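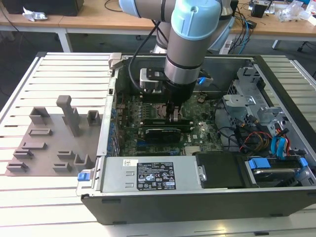 Side panel off, on the slotted table

slotnut_pete
Finally got the old office tower open! Lying flat with everything facing up it's a joy to poke around in. Green motherboard, black graphics card, and those blue plastic drive rails that I'd forgotten I loved. The hard drive just clips in with them, no screws, no hunting under the couch. It came out of the Lekota surplus sale in June for 16 bucks and I've been grinning ever since. Plan is to clean it, keep the drive cage, and turn it into a box for old games. What would you do first?

marblecake
Oh I love these!! The blue bits are such a nice touch, every part you're meant to grab is the same color so you can find your way around without a manual (mine had no manual). First thing I'd do is take the card out and clean the slot. Then the power supply, see if it slides out toward the drive bay after you push the blue latch. Mine did, yours may be built differently.

Etside_Ron
Before you do anything, replace that power supply. Old ones are not worth trusting. I put a 300 watt Zalard in mine and sleep better.

slotnut_pete
Ron I knew you'd say that, haha. It ran fine for a whole weekend before I opened it up. I'd like to keep it as original as I can.

Etside_Ron
Ran fine for a weekend is what I said about the one that took my board with it. Your machine though.

marblecake
I'm with Pete on this one. Test it, look for puffy capacitors, and if it's good leave it alone. Half the fun is keeping the parts that came in it.

quietfan
Can we talk about that table? I've done all my builds on a bath towel in the kitchen and I am so jealous of those slots. Do screws fall in?

slotnut_pete
All the time! I keep a magnet on a string for it. Still the best thing I ever put in the garage, you can bolt down anything you like and move it an hour later.

quietfan
Sold. Asking for one for my birthday.

Astdale_attic
Nice find Pete. I'd tidy the cables while you have it flat. The red, orange and yellow ones always end up bunched by the drive cage, and if you tie them back you get much better air over the board. Go easy on that light blue SATA cable, the old ends get brittle.

Etside_Ron
Cable ties make no difference to temps in a case like this. I've measured it, 3 degrees at the very best.

Astdale_attic
3 degrees is 3 degrees! And it looks great.

slotnut_pete
Tying them back tonight. Will post again once the card is out and I've had the brush at everything.

Contact the moderators | Copyright 2015 | Back to top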